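Folding and Sorting Garments on a Bed Surface
Course project report, Household Work Methods
Authors: Kinga Balogh, Lachlan Munro, Heather Baird
Supervisor: Ruairi Mowat
Submitted December 27, 2024

1. Purpose

Most written folding instructions assume a table. In small apartments the surface that people use is the bed, which is softer, lower and wider than a table and is covered with a cloth that moves. The project looked at how a short-sleeved T-shirt can be folded to a repeatable size on a bed, and how the space should be laid out so that folded and unfolded items do not mix.

The work covers one garment type and one bed. Trousers and towels were part of the original proposal and were dropped after the first review with the supervisor.

2. Terms

Spread: the shirt lies flat, with no part of the body doubled under itself.
Half fold: one sleeve and the side of the body below it have been turned inward.
Closed fold: both sides are in and the hem has been brought up to the neckline.
Drift: movement of the bottom sheet caused by pulling on the garment.

3. Method

Each run began with an unfolded shirt placed on the sheet by a second person. The folder then spread it, turned in one side, turned in the other, and brought up the hem. A run was stopped at 90 seconds if the fold was not closed. The result was measured across the width and along the length with a tape, and both values were entered in the run sheet. Runs were grouped in blocks of 60, with a rest between blocks.

Two spreading techniques were compared. In the first, the shirt is pulled outward from the shoulders until the creases are gone. In the second, it is laid down hem first and smoothed with the flat of the hand toward the neckline. Heather Baird and Lachlan Munro did the folding and Kinga Balogh kept the sheet. Folders changed technique at the start of each block.

The bed was divided into three zones by agreement only; no tape or markers were put on the fabric. Unfolded items belonged at the headboard end, folding took place in the middle, and finished items went to the opposite end. The wall side was used for anything that had to stand upright.

4. Work area

The bed is set with one long side against a white wall. It has a padded headboard, and the mattress carries a pale green fitted sheet. A fitted sheet was chosen over a flat one because it returns closer to its starting position after being pulled. It does not remain smooth, and light wrinkles were accepted as a normal condition of the surface. The sheet was straightened by hand between blocks and never between runs.

Bed and wall, with the N95 mask carton at the right. The blue T-shirt is on the sheet in the second view.

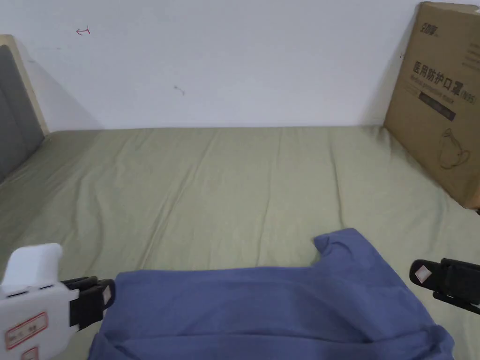
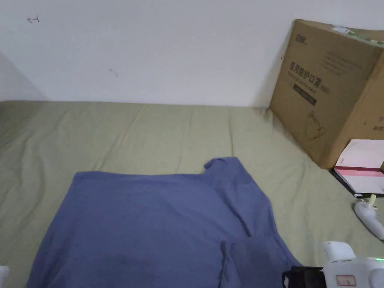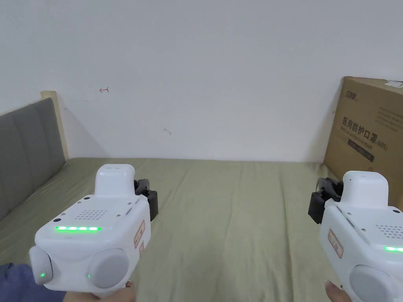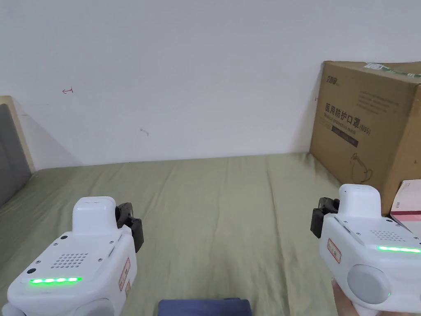
5. Observations

Pulling from the shoulders gave a flatter spread but produced more drift. On a table the excess force goes into the garment alone. On a mattress part of it goes into the sheet, and the next shirt then starts on a ridge. Smoothing from the hem was slower for both folders in the early blocks - the difference became small once they stopped lifting the shirt a second time.

The sleeve was the main source of error. If it is left bunched when the side is turned in, the closed fold comes out thick at one corner and will not stack. The run sheet has a column for this fault, added at the suggestion of Kirstin Buchanan from the parallel group.

Finished width varied more than finished length. Length is set by two visible edges, the hem and the neckline, while width depends on where the folder judges the first turn to be. A folding board would remove this judgment but would also change the task, so none was used.

The zones held up well during single runs and less well during stacking. Finished shirts tended to slide back toward the middle when a folder leaned on the mattress.

6. Limitations

Both folders are right-handed. Mattress firmness was not measured. The run sheet does not separate time spent spreading from time spent folding, which should be corrected before the trials are repeated in February. The closed folds were also measured without any weight on top, so the values cannot be compared directly with drawer or shelf dimensions.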